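Droleva hall kitchen reopens with a soup lunch

October 7, 2024

Well, the kitchen at Droleva Hall is finally back in business, and I can tell you the queue for soup went out the door and halfway to the bike racks. I got there early (I thought) and still ended up behind what felt like the entire Monday-to-Friday walking group.

If you've missed the whole saga, the kitchen shut when the old hot water system gave up and took a good bit of the floor with it. We've been making do with two kettles and a trestle table ever since, and I for one never want to rinse another mug in the hand basin of the ladies' loo. Iltis, the plumbing mob from down by the rail crossing, did the pipes. Gestelano did the cupboards and the new benches, and they've finally put in drawers that open all the way without hitting the oven. Such a small thing, but if you ever tried to get the big ladle out of the old one you'll know why I'm so pleased!

The whole lot came in at $942 under the quote, which the hall is putting towards a better urn. About time, too. The current one takes most of a morning to boil and has a tap that sprays sideways. 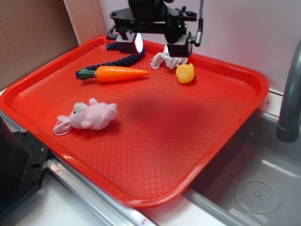
Lunch was pumpkin soup or pea and ham, with rolls from Okafor Bakery, and 195 of us sat down to it over two sittings. I had the pumpkin, then went back for the pea and ham once the second sitting had been through, and I'm still not sure which I'd pick. The pumpkin had a bit of ginger in it. The rolls were the seeded ones and they were gone by one o'clock, so if you came late and got sliced white, sorry about that, there'll be a bigger order next time.

Gold coin donations at the door came to $511, and all of it is going to the pantry shelf for families who need a hand over summer. The shelf is low on tinned fruit, long-life milk and laundry powder at the moment. You can drop things in at the hall any morning, and please check the dates on your tins first. I found one at the back of my own cupboard that was older than my dog.

A few people asked me about the dishwasher. Yes, there is one, and yes, it works, but it isn't a home machine and the cycle is very short and very hot. Please read the card on the wall before you press anything, and don't put the good wooden boards through it. They're to be washed by hand and stood up to dry.

Cooking classes start again later in October, with room for 30 people across the two evening groups. The first one is flatbreads and dips, then it's curries, and after that they're taking suggestions. I've already put in a word for dumplings. The sign-up sheet is on the noticeboard just inside the side door, and there were still a few lines free when I left with my container of leftover soup.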